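Film lab open day, Brindden

Vaughan, the film restoration place behind the station, let the public in for one afternoon in June. Got there late, missed the talk on splicing. 18 of us in the second group.
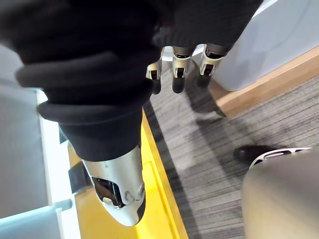
2 min read

Savita Vashisht took us round. Scanning room first - they do a 30 minute reel overnight if its badly shrunk. Smells of vinegar. She ran a before and after of Flerska, a heist thing I'd never heard of, and the greens are back.
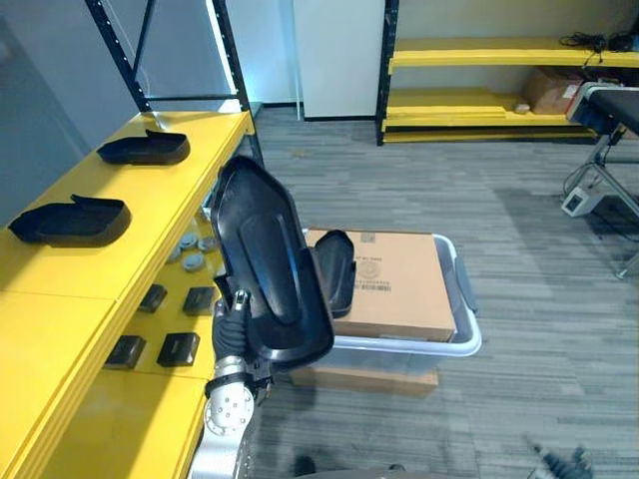 Black cover, yellow shelving

Then sound. Heledd Bevan played 8 seconds of hiss, then the same with the hiss gone. Prefer it with, sorry.

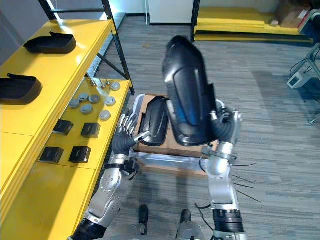

At the cardboard box

Tea was £17 with the ticket, steep. No Blu-ray date for Flerska yet, I did ask.
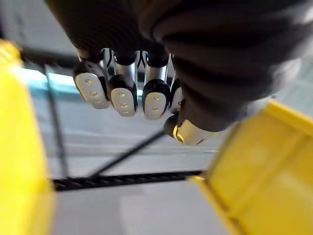 Last bus back to Fimotville goes at six so I skipped the screeening. Will book earlier next year.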